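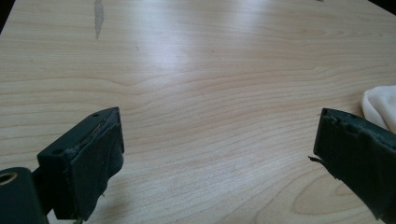
How a Tree Keeps a Record of Its Life

Young Readers' Science Pages
Makokha Museum of Natural Science

Look closely at a wooden table, a door or a pencil. Many pieces of wood have lines on them. Some of the lines run nearly straight. Others bend like waves or form long ovals, one inside another. These lines are called grain, and they began inside a living tree.

This page explains how a tree grows, why it makes rings, and what scientists can learn by reading them. Words in the list at the end may be new to some readers.

What Is Inside a Tree Trunk?

A tree trunk is made of layers. Each layer has its own work to do.

Outer bark. This is the part that can be touched from outside. It protects the tree from insects, bad weather and small injuries.

Inner bark. Food made in the leaves travels through this layer to the rest of the tree.

Cambium. The cambium (say "KAM-bee-um") is very thin, and it is where the trunk grows wider. It makes new bark on its outer side and new wood on its inner side.

Sapwood. This is the younger wood. Water moves up through it from the roots to the leaves.

Heartwood. This is the older wood in the center. It no longer carries water, but it helps to hold the tree up. In many kinds of trees it is darker than the sapwood.

How Does a Ring Form?

In places with a warm season and a cold season, trees do not grow at the same speed all year. In spring, when there is usually plenty of water, the cambium makes wood quickly. The cells of this wood are often large, with thin walls, and the wood may look light in color. It is called earlywood.

Later in the summer, growth slows down. The new cells are smaller and have thicker walls. This wood is called latewood, and it often looks darker. By October, many trees in cooler parts of North America have stopped making new wood until spring.

One band of earlywood and one band of latewood together make one ring. In most cases, one ring stands for one year. A tree stump with 37 rings has lived for at least 37 years. It may be a little older than that, as the first years of growth can lie below the place where the trunk was cut.

Some trees in warm, wet forests grow all year long. Their rings can be very faint, and some have no clear rings at all.

Why Do Boards Have Waves and Ovals?

When a trunk is cut straight across, the rings look like circles. When it is sawed along its length, the saw passes through the same rings in a different direction. They then show up as long lines.

A board cut close to the outside of the trunk often shows pointed arches or stretched ovals. Woodworkers call this cathedral grain, after the tall pointed windows of some churches. A board cut so that the rings stand upright in it usually has straighter, more even lines.

Trees are not perfect tubes. They lean, bend and grow branches, and the grain bends with them. A knot in a board marks the spot where a branch once grew out of the trunk.

To picture how this works, think of an onion. Sliced across the middle, it shows circles. A thin slice taken from the side shows a smaller set of ovals. The layers are the same in both slices.

What Can Rings Tell Us?

Scientists who study tree rings are called dendrochronologists (say "den-droh-kruh-NOL-uh-jists"). They look at the width of each ring and at any marks in the wood.

A wide ring often means that the tree had a good year, with enough water and sunlight. A narrow ring can mean a dry year, a very cold year, or a year when insects ate many of the leaves. A dark scar may show that a fire reached the tree and that the tree lived through it.

Scientists do not have to cut a tree down to see its rings. They use a hollow tool called an increment borer to take out a thin stick of wood, called a core. A core from an old oak in the museum's Stoltier Collection shows 200 rings. Each one can be seen with a magnifying glass.

Rings from different trees can also be compared. If an old roof beam and a living tree share the same pattern of wide and narrow rings, scientists can match the two and work out when the wood in the beam was growing.

Try It: Make a Grain Rubbing

You will need:

A sheet of thin white paper
A crayon with its wrapper removed
A piece of rough, unpainted wood
An adult to check the wood for splinters and nails

What to do:

1. Place the paper flat on the wood.
2. Ask a partner to hold the paper still.
3. Rub the side of the crayon gently over the paper.
4. Watch for lines to appear. Old, weathered boards often give the clearest lines.
5. Turn the paper 90 degrees, move it to a new spot and make a second rubbing beside the first.

Compare the two. Are the lines close together or far apart? Do they bend around a knot?

Please do not peel bark from living trees or cut into them. An opening in the bark can let in insects and disease.

Words to Know

Cambium: the thin layer where a trunk grows wider
Core: a thin stick of wood taken from a tree for study
Earlywood: wood made at the start of the growing season
Grain: the pattern and direction of the fibers in wood
Heartwood: the older wood at the center of a trunk
Latewood: wood made near the end of the growing season
Sapwood: the younger wood that carries water

Page last reviewed: Thursday, May 14, 2020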